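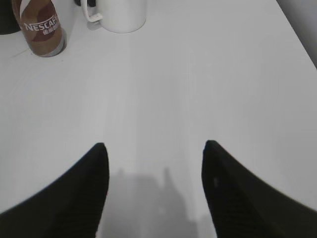
## 4. Setting up the drinks table

This section covers the Trenine table in beverage layout. Complete Section 3 (leveling and leg locks) first.

1. Wipe the top with a damp cloth and dry it. Do not use scouring powder - fine scuffs in the white finish can't be polished out.
2. Push the back edge toward the wall and leave a gap of 2 cm.
3. Check that the top does not rock. If it does, return to Section 3.
4. Load the back half of the table first, tallest items at the rear.

**CAUTION:** Maximum load is 20 kg, spread over the back half. Do not stand full bottles on the front edge.

### 4.1 Placing bottles and mugs

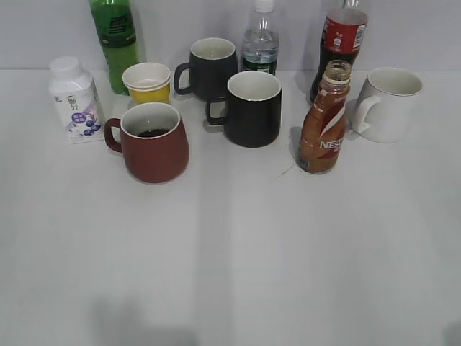 Bottles are the heaviest items in this layout and set the position of everything else. Stand them along the wall side with labels facing out, then fill in with mugs and paper cups. In the arrangement shown, the cola bottle is at the back with the coffee drink in front of it, and the front half of the table is left clear for pouring. Keep that area clear during service.

5. Turn mug handles to one side so that they can be picked up without reaching across a bottle.
6. Keep paper cups in a short stack. Tall stacks tip when the top cup is pulled.
7. Place used mugs away from clean ones. A mug with coffee or tea left in the bottom counts as used.

**Note:** Cap any open bottle before moving the table.

### 4.2 Checking spacing

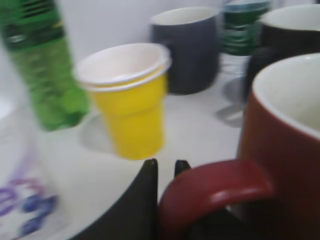
Allow enough room between items to lift each one straight up. Light plastic cups may stand in front of a mug, but a cup that touches a bottle must be moved.

8. Lift and replace each item once. If a neighboring item moves, widen the gap.
9. Check that each bottle base sits flat on the top.
10. Fit the Bultari edge strip (optional, sold separately) along the back - see Section 6.

For spills, see Section 5.2.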